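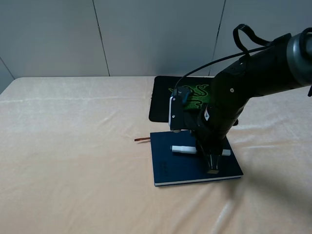
Sheyla Grajales
Instructor, Employee Benefits Basics

Session 2 handout: short-term disability, how it pays

Read before class. Bring a calculator, phone is fine.

Last time was medical. Today is income, meaning what a worker lives on when they can't work for a while. Off-the-job illness or injury only. On-the-job stuff goes to workers' comp, different session, don't mix them up on the quiz.

Terms you need

Elimination period: days between the disability starting and the first day benefits count. Often shorter for accident than for sickness. Read the plan, they vary a lot.
Benefit percentage: share of weekly pay the plan replaces.
Weekly maximum: the cap. High earners hit it first.
Benefit duration: how long it can pay. Count in weeks, and check if the clock starts at day one of disability or after the elimination period. People lose points here every term.
Offsets: other income the plan subtracts. State disability, some sick pay. Will be in the certificate, usually near the back.

Worked problem

Employee at Britska earns 1,000 a week. Plan pays 55 percent, no cap problem. Weekly benefit is 550. State benefit of 215 is an offset, so 550 minus 215, plan pays 335. Employee still gets 550 total, just from two places. Write out both steps, I give part credit.

Now redo it with the employee paying the whole premium in after-tax dollars. Gross benefit is the same. What changes is the tax. Employer-paid premium, benefit is generally taxable to the worker. Employee-paid after tax, generally not. Split premium, split treatment. We will do one of these on the board.

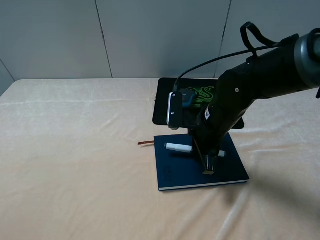
Claims, start to finish

1. Employee tells employer and files thier statement.
2. Employer fills in last day worked, pay, job duties. Late employer forms hold up more claims than anything else I saw in my years at Zarkik.
3. Doctor's statement. Needs restrictions and limits, a diagnosis alone won't do it.
4. Carrier decides or asks for more records.
5. If denied, the letter has to give the reason and the appeal deadline. Keep the envelope.

Pre-existing conditions: see the Ejigu sample certificate, the look-back paragraph. Read it twice, its worded badly.

For next time

Problems 1 to 4 on the sheet. Compare the Ejigu and Isus certificates, elimination period and offsets only. One page, typed.
Teodor Jasińska covers long-term disability in August, his reading list comes seperately.

Handout revised 5 July 2023, toss the older one, the offset math was wrong.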